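Minutes - Barnley Tennis Club, Courts and Equipment Meeting
Nov 20, 2018

Present: Hema Shetty (chair), Rocío Figueroa (minutes), M. Iker, D. Sepúlveda
Apologies: none received

Minutes of the October meeting were approved with one correction: under item 5, "net posts" should read "net winders."
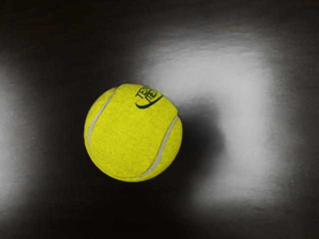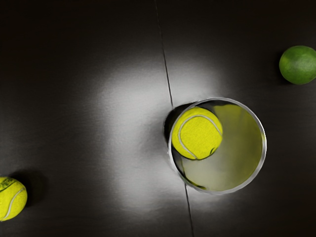

**1. Ball supply.** Hema reported that the Tradelance order, reference 2702, had been delivered short by one carton. The supplier has agreed to credit the difference against the next invoice. Members have asked whether the club could go back to white balls for the veterans' evening. It was agreed to stay with yellow-green felt with white seams, as in the first picture, for all sessions. Balls used in coaching are to be kept apart from match balls and marked with a single pen stroke near the seam. D. Sepúlveda asked that the marking be done before the balls leave the store.

**2. Court 2 surface.** The crack behind the north baseline has lengthened. Two contractors have inspected it; one recommends a filled repair, the other replacement of the whole strip. Written quotations are outstanding from both. Court 2 stays open for practice and is closed for league matches until the repair is done. Rocío to tell the league secretary.

**3. Floodlights.** The timer on the east mast still runs 30 minutes fast after the clock change. M. Iker has reset it twice and believes the backup battery has failed. Replacement approved. The booking sheet will show the earlier cut-off until the work is finished.

**4. Winter fees.** Proposal to hold the guest fee at its present level until spring. Carried, D. Sepúlveda abstaining. The question of a joint junior rate was deferred, as the figures from the coaching account were not available.

**5. Any other business.** The gate code will change at the end of the month. The lost property box is full - unclaimed items will be given away after the next meeting.

**Actions**

- Hema: confirm Tradelance credit in writing
- Rocío: league secretary, court 2; new gate code notice
- M. Iker: timer battery
- D. Sepúlveda: chase both quotations

Meeting closed at 8:40 pm.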